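About Seduvel

Seduvel is a grocery and homewares importer based in Dandenong South, Victoria. We bring in packaged food from Europe and a smaller range of kitchen goods from Japan, and we sell to independent grocers, delis, cafes and gift shops in every state and territory. Our trade list currently runs to 400 lines.

The business was started by Domnica Roman, who had spent most of her working life in freight forwarding and was tired of driving across Melbourne for the coffee and preserves she grew up with. The first order was a shared pallet of plum jam, wafers and pickled capsicum, sold from a rented garage to 3 shops. Two of them still buy from us.

Ileana Onu joined as a partner when we took on the lease at our present warehouse. She runs purchasing and compliance. Domnica looks after customers and transport.

What we sell

Biscuits, confectionery and boxed chocolate make up the largest part of the range, followed by preserves, tinned fish, coffee and dried pasta. Most of it is shelf-stable. We do carry chocolate through summer, but it travels refrigerated from November to March and the freight rate changes to match.

We also hold the Australian distribution for Arnero, a family cannery that packs sardines and mackerel in oil, and for Hosoda, which makes graters, rice paddles and small knives. Hosoda orders ship from the same warehouse and can go on the same pallet as food.
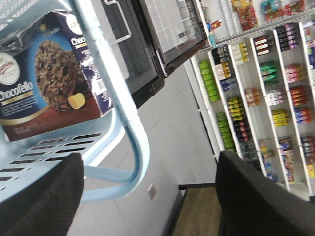
How we work with shops

Our minimum opening order is $400 excluding GST. After that there is no minimum, though orders under a full carton per line attract a split fee. Metro Melbourne deliveries leave on our own truck. Everything else goes by carrier, and Tasmanian customers should allow extra time for the crossing.

English ingredient and allergen labels are applied here before stock is released for sale. If a supplier changes a recipe we hold the new batch until the label has been redone. This sometimes means a popular line is out for a few weeks — we would prefer that to sending it out wrong.

Orders are placed through Trasik, our online ordering system. It shows live stock, carton sizes and the best-before date of the batch you will receive. Customers who would rather ring or email an order through can still do that.

Our warehouse

The building is 3,195 square metres, with a cool room along the southern wall and a small showroom at the front. We moved in when the garage, and then two storage units, had run out of space. We supply 136 shops on regular accounts, along with a number of cafes that order as they need to.

The showroom is open to trade customers by appointment. Tastings of new season lines are held there each September, and account holders are sent the details by email. We do not sell to the public from the warehouse, but we are happy to tell you which shop near you stocks our range.

Page last updated June 5, 2025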